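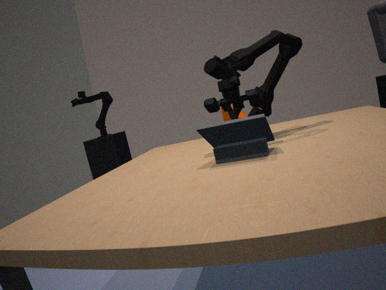 Ruwan Thambiah

Notes for talk, 20/07/2022. Idton library, upstairs room. Bring own water.

Start with the bus story. Keep it short this time, Krum says it ran on at Annan.

So. Writing letters by hand. Why I started again. Mum's letters in the drawer, 21 of them, all from the same winter. Read the one about the boiler (the blue paper, NOT the long one). Pause after "and the cat has moved in next door".

Ask the room: who wrote a letter this year? Cards don't count. Wait for hands.

Next bit. What goes in a letter. People freeze up, think they've no news. You don't need news. What you had for tea. Row with the council over the bins. Mawuli Ackah wrote me three pages on a wasp once, best post I had all year. Ask if he's in, he might be.

Paper. Don't go on about paper. Anything that doesn't bleed. Cheap pad is fine. Pen you like holding.

Where to sit. Table by a window if you've got one. Phone in another room. I do mine before breakfast, Kwame Boateng does his on the train and you can tell from the handwritting. Get the laugh, move on.

Length. One side is a letter. Almost 300 words on one side of mine, small hand. Say that slowly, people think they owe five pages and then never post anything.

The hard ones. Condolence, sorry, thank you when it's late. Say the thing in the first line. Then a memory of the person if you have one. Then stop. Read out the Söderlund one? Sølve said yes but check again at the door, his sister may be there.

If time: stamps, addresses, what to do when they move. If no time skip to keeping copies. I don't keep copies. Some do. Carbon book, fiddly.

Replies. You won't always get one. Krum Nikolovski waited till November for his and it was two lines. Still has it on the fridge.

Pens and paper out now, hand round the pads. Everybody starts one. Ten min quiet, no music, I'll write too. Don't ask poeple to read theirs out.

Questions. Someone will ask about email. Email's fine. Leave it there.

Envelopes at the back by the coats. Chairs stacked before nine. Thank Primora for the pads.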